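Search this site
Search for: Go

**The Slow Comeback of the Household Linen Closet**

By Raghavendra Chacko

24 shares | 8 comments

My grandmother kept her sheets in a tall cupboard at the top of the stairs, and when she opened it the whole landing smelled of soap and cedar and (very faintly) of oranges, which she swore kept the moths away. I haven't thought about that cupboard in years, but then I spent a December morning with Isauro Villaseñor, and now I can't seem to stop.

Isauro runs a small mending shop on Naidu Street, and people bring him things you'd expect them to throw out. Pillowcases worn thin at the fold, tablecloths with a gravy stain older than the children at the table, that sort of thing.

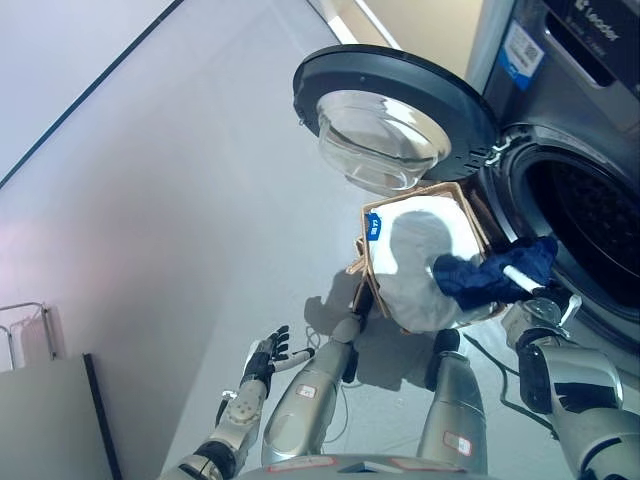
He charges $5 for a plain patch and up to $20 for a hem, and he'll talk to you the entire time he works, which I count as part of the service! When he opened, he figured on mostly pants and coats. Bedding took over by the second winter, and he had to put up another shelf, and then a second one in what used to be his lunch corner.

"People got tired of buying the same sheet over and over," he told me. "They want the one they already like."

I know just what he means. The best sheets in my house came from my aunt in Markel, and they've been turned sides to middle twice, an old trick where you cut a worn sheet down the center and sew the good outer edges together. You do feel the seam for a week or so, and then you don't.

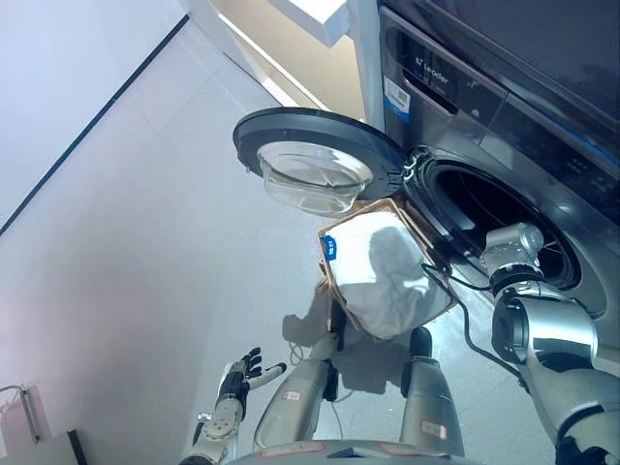 A front-loading washer with its door open.

Isauro teaches that trick in the evenings to anyone who'll bring a sheet and a little patience. My own first try came out crooked enough that he held it up to the window, looked at it kindly for a good long while, and went to put the kettle on.

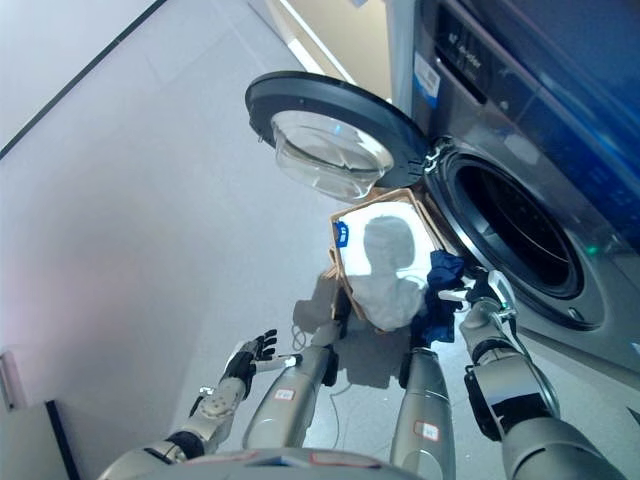
We drank our tea standing up, because every chair had somebody's quilt on it, and he showed me a tablecloth from a family over in Trellent with three generations of initials stitched in the corner. The newest set was in bright green thread. He was adding a border so there'd be room for more.

8 comments | Share this story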